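Ticket 212
Subject: Fine light bands and greenish greys on matt paper, wide-format printer
Product: Trillar wide-format, roll and sheet feed
Opened by: Imelda Dalisay, Tarurari print room
Handled by: Dušan Grgić, Trillar support
Status: Solved

Imelda Dalisay, Thursday, 09:10

Hello! First of all, I love this printer. We have had it since March and I have been printing on anything that will go through it, so please read all of the below as coming from a fan.

The trouble is on matt paper only. I get very fine light bands across the width of the sheet, evenly spaced, most obvious in flat mid-tones like an overcast sky or a painted wall. They start a little way in from the leading edge and carry on to the end. On gloss I get nothing at all, it is beautiful.

The second thing may or may not be the same fault. My greys on matt have gone slightly green. It isn't much, and a customer hasn't noticed yet, but I have a grey step chart pinned up from the first week and next to it the new one looks like it has been near some moss.

What I have already done: nozzle check (perfect, every line there), one ordinary head clean, nozzle check again (still perfect), turned it off and on, swapped the roll for a fresh one from the same box. The paper is Vukico matt, the heavier of their two weights. We print through the Brunner queue software. No changes to either that I know of.

Dušan Grgić, 09:42

Hello Imelda, thank you for such a clear report, and for stopping at one head clean. A clean nozzle check is good news and we can leave the heads alone for now.

Could you tell me three things, please? Which media type is picked on the printer's own panel when the matt roll is loaded, which profile the queue is using, and whether the spacing of the bands changes if you print the same file at the higher quality setting. Also the humidity in the room if you have a way of reading it.

Imelda Dalisay, 10:25

I do have a way of reading it, I have a little dial by the door that I am far too fond of. It says 43 per cent.

The panel says Matt Standard. The queue says Vukico Matt Heavy, with the profile Vukico supply. And what a good question about the spacing: at higher quality the bands are closer together and much fainter, but they are there if I tilt the sheet under the lamp.

Dušan Grgić, 10:48

Bands that follow the print mode nearly always mean the paper isn't moving forward by quite the right amount between passes. Too far and you get a thin light line, too little and you get a dark one. Yours are light, so the paper is advancing a touch too far.

Matt Standard on the panel is set up for the thinner sheet. Please load the roll again and choose Matt Heavy, then run the feed adjustment from the maintenance menu with that roll in place. The adjustment is stored separately for each media type, which is why gloss can be perfect while matt is not.

When the pattern comes out, pick the square where you can't see any line at all, light or dark. If you are torn between two neighbours, there is a half step in between.

Imelda Dalisay, 11:55

Half of it is fixed and I am thrilled! I chose Matt Heavy, ran the pattern, was torn between two neighbours exactly as you said, took the half step, and the bands have gone from the first part of the sheet. I had no idea the panel kept its own opinion about the paper. I thought that if I told the queue, the queue told the printer, and everybody knew.

They do come back towards the end of a long print, though. A small sheet is clean all the way. A long panorama is clean for well over half its length and then there they are again, always stronger on the left side than on the right.

The greys are a bit better too, but still mossy. I printed these two straight after the adjustment and there is no banding in either of them, even in the pale tabletop.

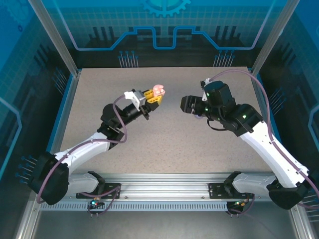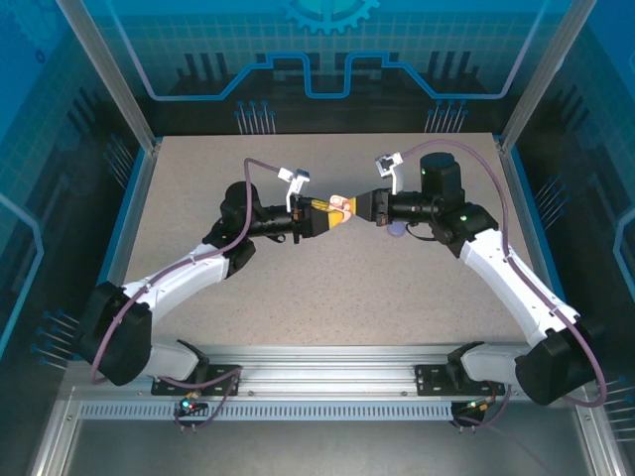

Two arms over the tabletop; small pink object in the first, small yellow one in the second.

Dušan Grgić, 12:20

Very glad to hear it. Left side only and late in the print is a really useful clue. It means the feed amount is right but something lets the paper slip or lift as it goes on. The usual suspects, in the order I would look at them:

The roll is mounted slightly crooked on the spindle, so the paper walks to one side over a long print. Push both flanges fully home and look for a gap.

The suction under the paper is weak on one side. There is a small foam filter behind the lower left cover. Matt papers shed a fine dust and the filter collects it.

The left pinch roller is dirty. Wipe with a barely damp lint-free cloth, turning the roller by hand as you go, and let it dry before loading anything.

Please do them one at a time and print the same panorama after each. I know it uses paper, but otherwise we won't know which one it was.

Golshifteh Taheri, 13:35

Hi Dušan, Golshifteh here, I share the print room with Imelda, who has gone to deliver frames. I've done the first one. There was a gap at the left flange, small enough that I only saw it with a torch. Pushed it home, heard a very satisfying click, reloaded. The panorama now runs straight and the edges line up when I roll it back on itself.

The bands are still there at the end but fainter. On to the filter.

Golshifteh Taheri, 14:10

Oh my goodness, the filter. It was wearing a grey felt coat. I peeled the dust off in one piece and I have kept it to show Imelda. I rinsed the foam in warm water, pressed it in a towel and have left it on the windowsill. Is there anything wrong with running the printer without it while it dries?

Dušan Grgić, 14:18

Please don't, the dust would go straight into the fan. It normally dries in a couple of hours. If it feels cool against the back of your hand, give it longer.

Meanwhile, the greys. Would one of you look in the queue, under the paper settings, at the line called Black Ink? I'd like to know whether it says Automatic, Photo or Matt.

Golshifteh Taheri, 14:31

It says Photo!! It is greyed out so I can't change it. Should it say Matt?

Dušan Grgić, 14:50

It should, yes, and I think we have your moss. When the queue builds a paper preset it copies the black ink from whatever the printer was loaded with at the time. If the preset was made while gloss was in the machine, it stays on Photo and locks there. The printer then makes up the depth it is missing with the colour inks, and the greys lean green.

The preset can't be edited, only made again. With the matt roll loaded and Matt Heavy showing on the panel:

Delete the old Vukico Matt Heavy preset in the Brunner queue.
Make a new one and check that Black Ink reads Matt before you save it.
Attach the Vukico profile again.
Print the grey chart and leave it overnight before judging it.

The overnight part matters with this paper. It dries down more than most, and a chart that looks slightly warm at teatime is often spot on by breakfast.

Imelda Dalisay, 16:40

Back from deliveries and I have been introduced to the felt coat. I want to put it in a frame.

The filter was dry by four, so Golshifteh put it back and we ran the panorama again. It is clean from one end to the other. I had my nose on it with a magnifier and there is nothing. We haven't touched the pinch roller yet, as you said one at a time, but I'll wipe it tomorrow because now I want to see what is on that as well.

New preset made, Black Ink says Matt, chart printed and lying flat on the big table with a note on it telling people to leave it alone.

One more question while I have you. How often should the filter be done? I couldn't find it in the quick guide.

Dušan Grgić, 16:58

It is in the long manual under Airflow, and I agree it ought to be in the quick guide. For mostly matt work I'd look at it every 40 metres of paper, and wash it when you can no longer see the colour of the foam. I've passed your comment on to Nadja Auer, who writes our guides.

Imelda Dalisay, following morning, 08:30

Charts side by side on the wall, old and new, and I can't tell which is which without turning them over. No moss. Neutral all the way from the palest step to the deepest, and I think the deepest is a shade richer than it was in March, although that could be pure happiness.

Pinch roller wiped. There was a thin white line of paper dust round the left one and almost none on the right, so I suppose the crooked roll had been rubbing there.

I've written the whole thing up on a card and taped it inside the cover for the next person: panel first, then queue, check the black ink, flanges home, filter. Arnulfo Carhuamaca prints here at weekends and has the same bands on his own machine at home, same model, same paper. May he quote this ticket if he writes in?

Dušan Grgić, 08:44

Of course he may. Ask him to start with the media type on the panel and to send the humidity, and to add his serial number so that I can open a separate ticket for his machine.

I'll mark this one as solved. It reopens if you reply within 2 weeks.

Imelda Dalisay, 08:51

Thank you, thank you! Off to print the panorama for the customer, on the heavy matt.

Status changed to Solved by Dušan Grgić, 08:55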